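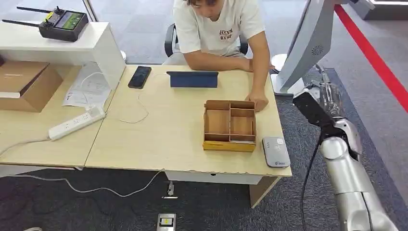 Photo: Mayu Hirose / Cindlow

Section 4. Submitting artwork for licensing

Before a design can be offered to manufacturers, it must be entered in the Cindlow catalogue as a complete record. Allow 35 minutes for a first submission.

1. Sign in to your artist account and select New Design.

2. Enter a working title. Titles may be changed until the record is locked.

3. Upload the main artwork file, then any borders or repeat patterns that belong to the same collection.

Note: Layered files are accepted, but the preview will show the flattened version only.

4. Under Rights, select each product category you wish to make available. Categories left unticked are treated as reserved.

5. If the design is already under contract elsewhere, enter the territory and the end date of that agreement.

Caution: Do not offer a category that is held exclusively by another licensee. Records found to conflict are withdrawn, and form 115 must be completed before they can be restored.

6. Check the copyright line. It should give the name of the rights holder – this may be a company or an estate – exactly as it is to be printed on the goods.

7. Select Lock and Submit. A reference number is shown on screen and should be quoted in all correspondence.

Submissions received after noon on Thursday are reviewed the following week. Error 809 means that the copyright line has been left blank; return to step 6.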